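December, half past six in the evening

Got the downstairs loo done before tea, which leaves only the landing and the two back bedrooms. I had put it off all week. The water in Fledinley is hard and the bowl gets a ring at the waterline if you leave it, and I had left it.

Did it in the usual order. Mats out to the line, bin emptied, window open, then cleaner round under the rim and a wait while I wiped the basin and taps. The bottle says ten minutes. I gave it longer, as I got caught up in sorting the cupboard and found 2 packets of plasters and a torch with no batteries. 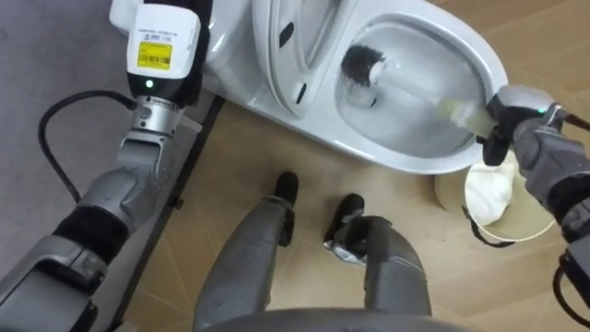 The brush with the black bristles is still the best one we have had. The one before it had a holder that never drained properly and I was glad to see it go in the bin. I start up under the rim and work down, then finish with the bend, and flush with the brush still in so it gets a rinse. After that it sits under the seat to drip before it goes back — ten minutes or so is enough.

The ring came off on the second go. There is a faint mark left at the back which I think is the glaze and will have to stay. Wiped the seat both sides and round the hinges, where the dust collects, then the lid and the handle. An old toothbrush does the hinges better than any cloth.

Rang Prothero about the drip in the cistern. They can come in the new year and the call-out is £31, washer included. I said yes. It only drips at night, or I only hear it then.

Otis wanted feeding at five and sat on the clean mats as soon as they came in, so they will need shaking again. He has his own chair.

Need to get: bleach, cloths, bin liners, batteries for the torch. Landing tomorrow if it stays dry enough to have the rug out.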